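The coat cupboard, the bed and the penguins

20 October 2022

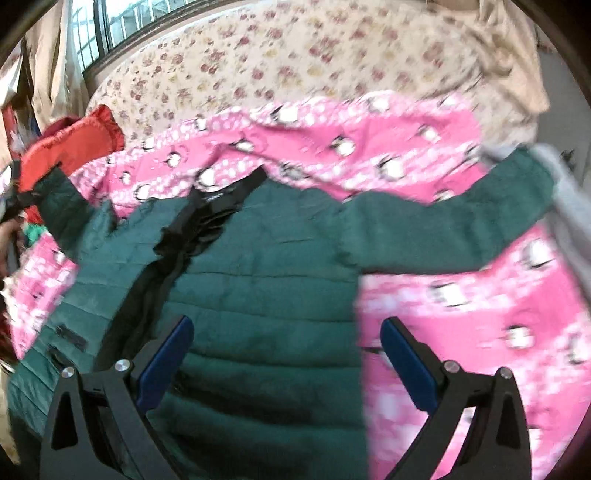 Volume 3, page 115

What a good day! I have been threatening to do the winter things for weeks and this morning I got up, looked at the rain going sideways past the window, and thought, right, now. Tea first, then the whole lot out of the coat cupboard and on to the bed.

I always do it on the bed. The floor is no good for my knees and the table is never clear, and there is something lovely about a bed heaped with winter clothes, like a jumble sale you have got into before the doors open. I'd put the flowery sheet on last night, the cream one with the small pink and red flowers, and by ten o'clock there was precious little of it to see.

The green puffer went down on top of the pink penguins and I stood there grinning at the two of them together. I do love that green. It's a dark one, nearly teal when the light catches it, and quilted in rows all the way down, and next to that very loud pink it looked like something from a smart shop window. The penguins are as silly as ever, little black and white fellows with snow coming down all round them. I bought them in the market in Bragança the winter we stayed with Natália Brandão, when we had packed for sunshine (whose idea was that?) and had to be rescued with blankets and chestnut soup. I would not part with them for anything.

The puffer took a bit of wrestling. The front was all rumpled along the zip, wavy as a lasagne sheet, and I spent a good while coaxing it straight and pulling the sleeves out to their full length. It's amazing how far a sleeve goes when you lay it out properly! Then I went through the pockets, the best part of the job. One bus ticket, a hair grip, a throat sweet gone furry, and a folded receipt from the café at Panitz for two soups and a slice of poppy seed cake. I remember that cake. I remember exactly where we sat.

I'm keeping the puffer, obviously. There was a wobble in the spring when I thought I might pass it on and get something longer, but I tried it on over my pyjamas and it still fits across the shoulders, and it has years in it yet. It wants a freshen up. The last time I put it through on the gentle setting and let it dry over the bath, turning it each time I went past and giving it a good thump to get the filling moving again — very satisfying, I recommend it after a phone call with the gas people.

Next were the jumpers. I have a new way of folding them, sleeves in and then over in three, and they stand up in the drawer like books. I was so pleased that I did the whole drawer twice. The oatmeal one has a hole under the arm which I shall darn in mustard wool, on purpose, so it shows. The navy one has gone thin at both elbows and is going to be cushion stuffing. I felt quite brave about that.

Scarves: kept the lot. I know, I know.

Gloves: two good pairs and a single brown leather left hand. I have put it in the basket by the door in case its friend comes home.

Stopped for lunch (beans, toast, the end of the good cheese) and read a bit of the Jestley newsletter, which says the winter clothing swap is on again in December, in the hall. Last year they raised 2,000 pounds for the new heating, and I came home with a tweed skirt and somebody's fondue set. I've already got a bag started. The grey mac is in it, and the boots that pinch, and the beige cardigan I have never once been happy in.

Rang Natália in the afternoon to tell her the penguins were out. She shrieked. She still has the hat that I knitted her that same week, the one that came out big enough for a horse, and she says it lives on the teapot now. We talked for an hour and she is thinking of coming over after Christmas, and I said come, come, there's a bed, I'll even take the coats off it.

Everything was back in by six. The cupboard door shuts without a shoulder behind it and the hangers slide along the rail, and I have opened it three times since supper just to look. The green coat is at the front. If it's dry tomorrow I'm going to walk up to the reservoir in it, and take the flask.

Must buy: mustard wool, lavender bags, light bulb for the landing.

Recent entries
Marrow chutney, second attempt
A very good bus ride to Panitz
The landing light again
What I found behind the piano
Blackberries, and a torn sleeve

Fandoreo Diaries uses cookies to remember your reading settings. By carrying on you agree to this. Accept | Manage settings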